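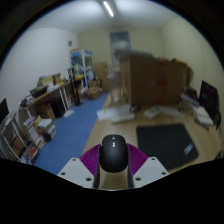

Kulsoom Cheema wants the desks cleared by the end of January, and she told the Sestow town library's staff that she means all of them, hers included.

The library's back office is moving to the second floor while the ground floor gets new wiring. Everything on a desktop has to be sorted, boxed or thrown out before the electricians start. Staff were told of the schedule at a morning meeting and given a one-page sheet on how to pack.

The office has been in the same spot since the library moved into the former Khokhar furniture store. There are 24 desks, and most of them have picked up years of paper, spare cables, mugs, tape rolls and boxes that came in with something and stayed. The building has had its outlets added to piecemeal, and several desks now run from the same power strip. The town approved the wiring work last fall.

Cheema, who manages the building, said the papers are the slow part. A computer mouse, a pad and a monitor can be packed in a few minutes. A stack of loose sheets has to be gone through by the person who put it there.

"I can't tell by looking which invoice still matters," she said. "Neither can the movers. If it's in a pile and it has no label, it stays on the desk until the owner comes and deals with it."

The sheet asks staff to split papers into keep, scan and shred. Anything to do with a library card or a fine goes in the locked shredding bin by the mail room. Old flyers and meeting agendas can go in regular recycling. Staff who are on leave will have their papers put in a sealed envelope with their name on the front, and these will be held upstairs unopened.

Computer equipment is being handled separately. Each mouse and keyboard goes in a clear bag with the desk number written on it, and the bag goes in the same carton as that desk's cables. Monitors are not to be boxed. They will be wrapped in blankets and carried up on carts, screens facing inward. Mouse pads can go flat at the bottom of a carton or be thrown away if the surface is worn.

Junaid Minhas, in technical support, asked that staff leave batteries out of wireless mice during the move. After the last office shuffle he found a dozen of them dead, he said, and one had leaked. He will have a tray of fresh batteries on the second floor.

The library is renting 192 plastic crates from Skollaso, a moving supply company. Staff may also use cardboard boxes they already have, as long as the bottoms are taped and the old markings are crossed out. That last point came from the movers, who had trouble on another job with cartons that still carried shipping labels from years before.

Not everyone is happy with the schedule. Areeba Sial, who orders books for the children's section, said January is when spring orders go in and she needs her catalogs within reach.

"I've got sample copies on the desk, under the desk and on the windowsill," Sial said. "I'll pack, but I'm going to be unpacking the same crate two days later to find something."

Cheema said two tables will be set up in the staff lunchroom for people who need to keep working from paper. They will have power and a printer. Time at the tables has to be signed up for on the sheet outside the lunchroom door.

There is also the matter of things that belong to no one. A walk-through in December turned up a fax machine, a box of overhead projector sheets, three desk lamps without plugs and almost 400 empty ring binders. The binders have been offered to the Jaradel school district, which has agreed to take those in good shape. The lamps and the fax machine will go to the county electronics drop-off.

Public service is not expected to change much. The front desk, the reading room and the children's section stay open at their usual hours. The drop slot on the side of the building will be closed while the wall behind it is opened up, and returns should be brought to the front desk. Patrons may hear drilling before 10 a.m.

Phone calls to the back office will be forwarded upstairs. Callers may get voicemail on the day the lines are switched over, and messages will be returned the following morning.

Callum Leckie, the electrical contractor, said his crew needs bare floor along all four walls before it can start. Desks can stay in the middle of the room if they are empty — drawers too. The crew will cover them with plastic sheeting.

He expects the wiring to be finished in six weeks. The ceiling is the unknown. Part of it dates from the furniture store, and the crew has only been able to look above a few of the tiles.

The desks will be put back in a different layout, in rows facing the windows, with an outlet at each one. A floor plan is posted next to the copier. Staff who want to trade places have until the crates arrive to tell Cheema.

Crates will be delivered to the loading door at 8 a.m. on the first day of packing, and full ones should be stacked no more than four high.

Related items
Side book drop to close during wiring work
Jaradel schools accept used binders, folders
Areeba Yousafzai to lead spring story hour
County electronics drop-off: what they take and what they don't
Sestow library posts winter hours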